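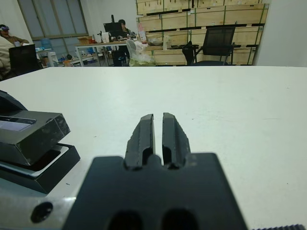 Sponsorship group as constituent group: who signs the settlement plan?

ledgerline
Our congregation wants to sponsor a family under an existing agreement holder in October. We have 7 people willing to sit on the group and a trust account with the first deposit in it. The agreement holder's packet says the settlement plan must be signed by "authorized representatives" but does not say how many. The last group I worked with had everyone sign. Is that still the practice?

mmoen
Depends on the holder. Ours wants two signatures from the constituent group and one from the holder. Extra signatures get the form sent back. Ask for their written procedure before you circulate anything.
Marit Moen, Binier Refugee Support

Duangkaew_hall
Disagree on the extra signatures. We submitted with four last year and it went through without a comment. What did get ours returned was the budget page. We had in-kind furniture listed at replacement cost, and they wanted resale value.

mmoen
Different holder, different reviewer. I would still not sign beyond what is asked. Anyone who signs may be taken to have accepted responsibility for the support period, and two of our people did not understand that until month 8.
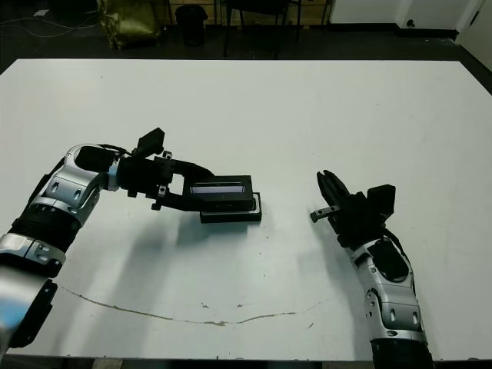

The other thing to settle early is who can draw on the trust account. We use two signers from different households, and the monthly transfer is set up before arrival. If a signer leaves, replace them in writing and copy the holder.

ledgerline
Thanks. The account currently has one signer. I will fix that. Is there a minimum balance for bank fees and small items? Ustenine Credit Union charges for every paper statement.

cquiambao
We keep 300 in a separate petty cash line – bus passes, phone cards, copies of keys. Receipts go in monthly. I would not run it through the trust account at all.

Duangkaew_hall
Ours goes through the trust account and reconciles fine. A second line is one more thing to audit.

cquiambao
It reconciles until someone buys groceries on a personal card and claims it three months later. Your call.
Crisanto Quiambao, Tultell Interfaith Sponsors

ledgerline
Holder replied this afternoon. Two signatures from us, one from them, and they want the signers' names on the trust account to match the names on the plan. They did not mention petty cash. I have asked.

mmoen
Matching names is new to me. Please post the wording if they send it.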